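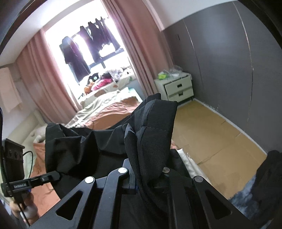

Search this site
Enter keywords Go

Drying black clothes indoors

Now that October is damp again, Hanan Twal has sent in a few notes on dark laundry. Turn black things inside out before they go on the rod, and leave a gap between them so air can pass. Seams are the last part to dry, so feel those before folding. A bedroom window works well if the bed below is kept clear of wet sleeves. Hanan takes hers down at 9 in the evening and folds them the same night.

Send laundry tips to Inès Deschamps at the Custalcombe newsletter desk.

Contact | © Custalcombe Newsletter | Back to top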